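FOR IMMEDIATE RELEASE
August 7, 2018

Redeck opens repair counter for outdoor clothing and tents

Redeck will begin taking in worn jackets, tents and packs for repair at its Millau Street store, the company said today. The counter is open to anyone, whether or not the item was bought from Redeck.

Customers can have zips replaced, seams resealed, tears patched and buckles changed. Most jobs will be priced when the item is handed over. Larger work, such as a new tent floor, will be quoted within a week.

The store ran a trial of the service from March. Staff took in 1192 items over that time and returned 644 of them within five days. Broken zips were the most common fault, followed by torn cuffs and worn pack straps.

"People were bringing us good coats with one thing wrong with them," said Peadar Phelan, general manager of Redeck. "They didn't want a new coat. They wanted the zip to work." 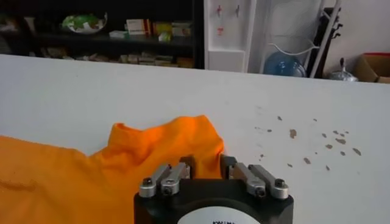 Patches will be cut to match the original colour where the fabric is available. Where it isn't, customers will be shown the nearest shades and can choose one before work starts. Redeck keeps offcuts from its own jackets and tents for this purpose — some 70 fabrics at present.

The counter will also stock Pumon, the company's line of home mending kits. Each kit holds a needle, thread, seam tape and a printed guide. Kits can be bought in store or by mail.

Items should be clean and dry when dropped off. Down sleeping bags and climbing harnesses can't be accepted. Finished work will be held for 60 days, and customers will get a text message when it is ready.

Repairs carry a one-year guarantee on stitching and seams. The guarantee doesn't cover fresh damage to another part of the same item.

Drop-off hours are 9 a.m. to 5 p.m., with late opening on the first Thursday left to the store's discretion during winter.

Media contact: Peadar Phelan, Redeck, extension 3268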